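Speaker notes, wrist-view talk
May
By Ronja Fagerlund

Okay, hi everybody! I'm Ronja, and I'm going to talk fast, so wave at me if I lose you. Chia-hao and Krisztina did most of the training runs, and the mistakes on the slides are mine.

Start with the question: how much can a policy learn if all it gets is the wrist cameras? No overhead view, no depth. (Pause. Somebody always groans.) 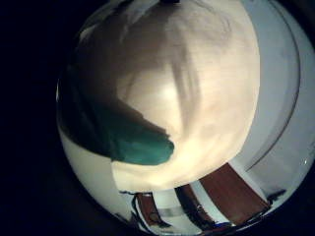
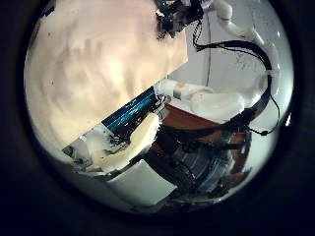 So we collected 743 demonstrations, teleoperated, and trained the same policy twice. One version got every frame. The other got what we call Sorkberg masking, where we hide frames in which something close to the lens fills most of the view, and the policy has to lean on its memory of the last 3 seconds.

I really expected masking to hurt! It's less data, after all. But on the held-out tasks the masked version finished 44 more trials than the plain one, and most of that gain came during the approach, before contact. Once the fingers close, the two are pretty much even.

Say this slowly: we don't know why yet. Cheng-en thinks the plain policy latches onto big blurry patches of color. I think it's the memory doing the work. We've argued over lunch a lot.

Next slide, failures. There are 19 clips and I'll only play a couple (the drawer one, then the cloth one). If the video won't load, skip to the ablation table and take questions from there.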